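FOR IMMEDIATE RELEASE
6/9/24

Goodall Repair Library Opens Its Doors for a Full Summer of Free Mending Nights

ULGATE – The Goodall Repair Library is going weekly! After a spring of trial evenings that filled every chair in the room, the library will run free mending nights all through July at its home on Cirkent Street, with more benches, longer hours and a brand-new corner for clocks and radios.

Anyone in Ulgate can walk in with a broken lamp, a coat with a stuck zipper, a wobbly chair or a toaster that won't stay down, and sit with a fixer who will work on it alongside them. There is no charge for the help. Visitors pay only for larger parts, such as a new lamp cord or a yard of lining fabric, and small things like screws, buttons and fuses come out of the shared supply.

"We had 37 people at our last spring evening, and I loved every minute of it," said Liam Blackburn, who started the Repair Library and still runs the lamp bench himself. "One woman brought her grandfather's desk fan in a pillowcase. By the end of the night three strangers were leaning over it, arguing about bearings, and she was holding the flashlight and laughing. That's the kind of evening I want this town to have every week."

The summer program has 5 benches in all: lamps and small appliances, clothing and bags, wood and furniture, bikes, and the new clocks and radios corner. Each visitor gets a 45-minute slot at a bench. If the job needs longer, the fixer will tag the item and book a second visit, and there is a shelf in the back hall where things can stay in between (please, no couches – the shelf is only so big).

The clocks and radios corner is led by Tihomir Hodžić, a retired watch repairer who moved to Ulgate two years ago and has been teaching evening classes out of his kitchen ever since. He will take wind-up clocks, battery clocks, table radios and the occasional music box. He asks that people bring any loose pieces along, even the ones they're sure don't matter.

"Bring the little bag," said Hodžić. "Everyone has a little bag of parts in a drawer at home, and they don't know what it belongs to. Very often I know what it belongs to. It makes me very happy when I know."

Small parts have become a big subject at the library this year. Spring visitors donated so many jars of screws, springs, snaps and washers that sorting them turned into an activity of its own, and a sorting table will now be open at every mending night for anyone who wants something to do while they wait. Kids are welcome at it, with a grown-up next to them.

Drawer organizers with yellow framing and clear drawers

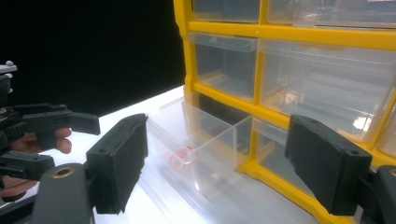
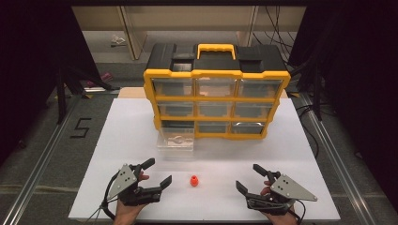 The library is still looking for a few things before opening night. At the top of the list are sewing machine needles, wood clamps of any size, bicycle inner tubes and good desk lamps. Working hand tools are always useful, and so are clean cotton scraps bigger than a dinner plate. Paint, car batteries and anything that runs on gas can't be accepted.

New fixers are needed too, especially for the bike bench. Experience helps, but a patient manner counts for a lot, and every new fixer spends their first two evenings paired up with someone who has done it before. Teenagers 14 and up can sign on as bench helpers, and several of this spring's helpers are already back for the summer.

Food will be simple and plentiful. Fletum Bakery, two doors down, is sending over bread and rolls for each of the 4 July evenings, and there will be soup, iced tea and a pot of coffee that Blackburn describes as "strong enough to loosen a rusted bolt." Visitors are welcome to bring a dish to share.

The building has a ramp at the side entrance and an accessible restroom on the ground floor. Bike parking is in the front yard, and people with heavy items can pull up to the side door to unload. Doors open at 5:30 p.m. and the last bench slot begins at 8.

Slots can be booked at the front desk, and half of them are held back for walk-ins – so if something breaks that very afternoon, come anyway!

About the Goodall Repair Library
The Goodall Repair Library is a community workshop and tool-lending room in Ulgate. Members borrow tools by the week, and mending nights are open to all, members or not.

Press contact: Liam Blackburn, Goodall Repair Library, Cirkent Street, Ulgate. Reporters and photographers are welcome at any mending night and are encouraged to bring something broken.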